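Looking after the hand grippers

I have been keeping the two hand grippers going since September, when Thoa Huỳnh moved over to the Prilon job and left me her notebook. A few people have asked what the upkeep involves, so I am writing it down here.

Most of it is cables. Each gripper has one black cable, and it gets stepped on, pulled and twisted all day. I check both ends every morning before anyone picks the grippers up. If the sleeve has started to slide back from the plug, I swap the cable and put the old one in the repair box. I used to tape them. The tape lasted two days at best and left glue on everything.

The finger pads come next. They are soft and black and they pick up floor dust, and once they are dusty they slip on anything smooth. I wipe them with a damp cloth at lunch and again at closing. We change them after 2,000 grasps, a number that Thoa arrived at by ruining a few sets. The last pair came off at 2,892 because I was out that week. One had split along the edge.

The marker cubes need the least work, but they cause the most trouble when something is wrong. The printed squares have to be clean and flat. I lost a whole afternoon to a corner that had lifted a little, and I had already replaced a cable and restarted everything twice before I looked at it. Now I run a fingernail along each edge. The cube must also sit tight on the body. If I can wiggle it, I take out the screws, clean the seat and put it back, and then the calibration has to be done again. That takes 20 minutes if the numbers come out right the first time.

The lights on the cubes should be green before you start. If one stays off, unplug that side, wait a bit and plug it back in. Carola Heitmann wants a longer checklist on the wall. I am still working on it.

After any repair I stand with one gripper in each hand and hold them out in front of me while I compare the readings. I move the left one first and then the right. 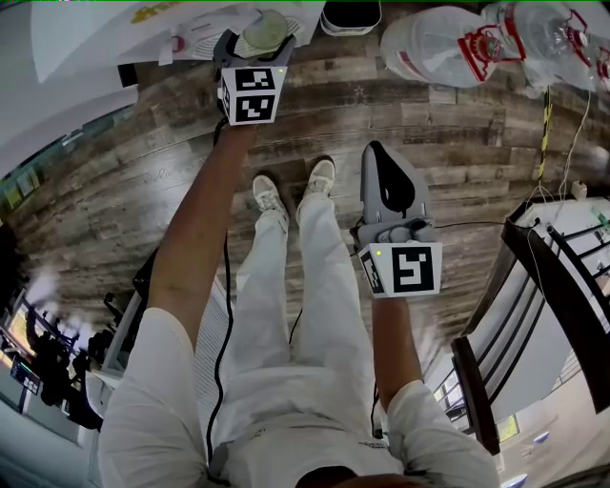
If the two sides disagree by more than 17 on the drift line, I go back to the cube screws before I touch anything else. The spare pads are in the Mirnero box, second drawer, and we are down to one set, so I need to order more this week.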